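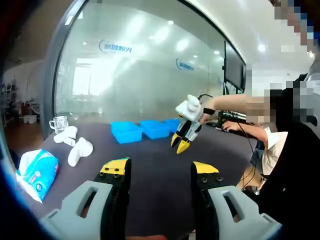 Chapter 7
Sorting by Hand-Held Gripper

2 December 2018
By the Clevville Robotics Course Team

In the first six chapters the robot arm did what you typed. You gave it joint angles or a target point, and it went there. For many jobs this is enough. It is a poor way to pick up a small part lying at an odd angle, because you would have to work out a new set of numbers for each part and each angle.

This chapter takes another route. A person does the task with a gripper held in the hand, and the path of the gripper is recorded. The recordings are then used to train a program that moves the arm. The class project, called Skollel, is a sorting task: small metal hardware is picked up from a tabletop and placed in bins. Your team will record the task, clean the recordings, train on them, and test the result on the Aoki arm that you set up in Chapter 5.

By the end of the chapter you should be able to

- hold and open the gripper so that the fingertips meet squarely on a part
- plan a set of recordings with enough variety in it
- find and remove bad recordings
- explain why a trained program may fail on a table layout it has never met

7.1 The task

The full task has three stages: reach, grasp, and place. Reaching is the easy stage. The hand moves to a point above the part, and small errors do not matter much. Grasping is hard for small hardware. A washer lying flat offers only its thin edge to the fingertips, and if the fingers close too high they slide over the top. Placing is of medium difficulty. The rim of the bin must be cleared before the fingers open.

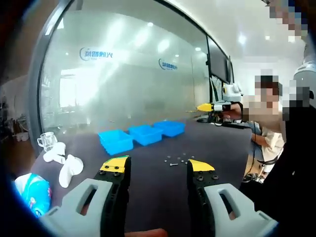 Page last changed: October 2018

Nuts, washers and screws call for different grasps. A nut can be gripped across two of its flat sides. A screw lying on its side should be gripped across the shank, near the head, where most of the weight is. For a flat washer, lower the fingertips until they touch the table, then close slowly. Beginners tend to close first and lower second, and the washer shoots away.

Spread the parts out before you start. If two parts touch, the program has to learn to separate them as well as lift them, and that is a different task. We return to it in Section 7.6.

7.2 Working in pairs

Teams work in groups of 2 at the table. Agree beforehand which bins each person will use and who moves first. When both partners reach for the same bin, one of the two recordings usually has to be thrown out.

Keep the cables on your own side of the table. A cable that drags across the parts will shift them during a recording, and the program may learn from a movement that the gripper did not cause.

Bins may be moved between recordings but never during one. Move them often. A team that leaves its bins in one place all term will train a program that drops parts onto the bare table as soon as a bin is shifted by a hand's width.

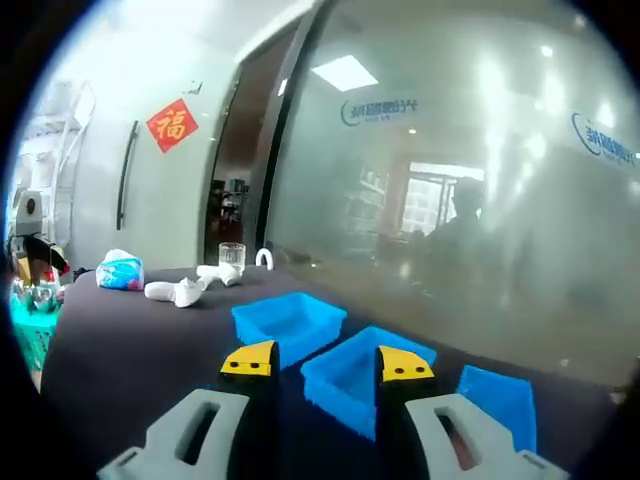

Figure 7.3. Open gripper facing the blue baskets.

7.3 How many recordings?

The course asks for 1000 recordings from each class. The class at Bemavari turned in 1438 and kept all but 335 of them after cleaning. The ones removed fell into a few groups: the part was dropped, the recording started late, or the operator paused in the middle to talk.

A dropped part is not always a reason to delete. If the operator picks the part up again in one smooth motion, keep the recording and mark it "recovered." Programs trained with some recoveries do better after a slip of their own.

Write down the following for each recording before you go on to the next:

Type of part
Bin used
Operator's initials
Result (placed, dropped, recovered)

Exercise 7.1
Pick up one nut and one washer, ten times each, without recording. Note how many tries failed and at which stage. Compare your notes with your partner's. If most of the failures are in the same stage, practice that stage alone before you begin Section 7.4.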